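Keeping Small Parts Clean and Dry Between Jobs

Most of the questions that reached the shop desk in April concerned surface rust on stored steel parts. The pattern is familiar. Parts come off the machine in good condition, sit for a few weeks while the rest of the order catches up, and arrive at assembly with brown freckles on the ground faces. The cutting process gets blamed first. In most of the cases we looked at, the cause was storage.

Bare carbon steel will rust indoors without ever being rained on. The usual mechanism is condensation. A part that has cooled overnight is colder than the air that enters when the loading door opens in the morning, and a thin film of water forms on it. The film can be gone before first break. Each cycle leaves a little more oxide behind, and salts from fingerprints or coolant residue speed things up considerably.

The quantity to watch is the gap between metal temperature and dew point. Relative humidity on its own tells only part of the story, as the reading is taken in the air and the rust happens on the metal. A heavy casting can lag the room by several hours after the heat comes on. Small stampings follow the room much more closely, which is why they often look fine on the shelf next to a casting that does not.

Aleksandra Chmielewska at Batska logged both values in a parts store through the heating season. Her set ran to 3392 readings, taken at fixed intervals with one probe in the air and one clamped to a steel block on the middle shelf. In 33 of those readings the block was at or below the dew point. All of them fell between 6 and 9 a.m. The store had been rated dry on the basis of an afternoon spot check.
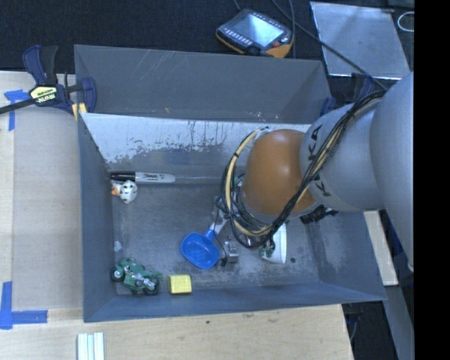 STORAGE & HANDLING

Containers matter less than people expect, with two exceptions. The first is wood in direct contact with bare steel. Oak and some other species give off acetic acid, and fresh-cut stock of any species holds a good deal of water. Parts should be separated from wood by a liner or kept in a metal or plastic container. The second is cardboard, which takes up moisture from the air in damp weather and holds it against whatever is touching it. Cardboard is acceptable for shipping parts that are already wrapped. It is a poor choice for long storage.

Open bins are suitable for parts that will be used within a few days. For anything longer, use a lid or a bag. Vapor corrosion inhibitor (VCI) film works only in a reasonably closed space, so the bag should be folded over and taped. Laying a loose sheet of film over an open bin does very little. Check also that the film matches the metal. A grade made for steel may stain copper alloys, and mixed assemblies need a multi-metal grade.

Parts must be clean before they go in. Oil applied over dried coolant seals the salts in place. The sequence used at the Clamance site is wash, rinse, blow off, warm-air dry, cool to room temperature, then oil or bag. Bagging warm parts traps humid air that will condense as the contents cool.

Gloves should be worn from the rinse onward. Nitrile is the usual choice. Cotton gloves absorb sweat and pass it to the part within an hour or two of steady work.

On desiccant: the quantity depends on the volume of the package, the permeability of the barrier, and the storage time. Packs that have been left out on the bench are spent and should be dried again or discarded. An indicator card inside the bag costs little and saves opening the bag to check.

Readers have also asked about first-in, first-out labeling. A bag-date label on the outside of the container is enough for most stores. The Căpraru store marks the date the part was bagged instead of the date it was machined, and reinspects anything past its interval before release. Reinspection covers the lowest layer as well as the top, where liquid oil will have drained from the upper parts.

Send questions on storage to the shop desk. The next item in this series deals with removing light rust from ground surfaces without changing size.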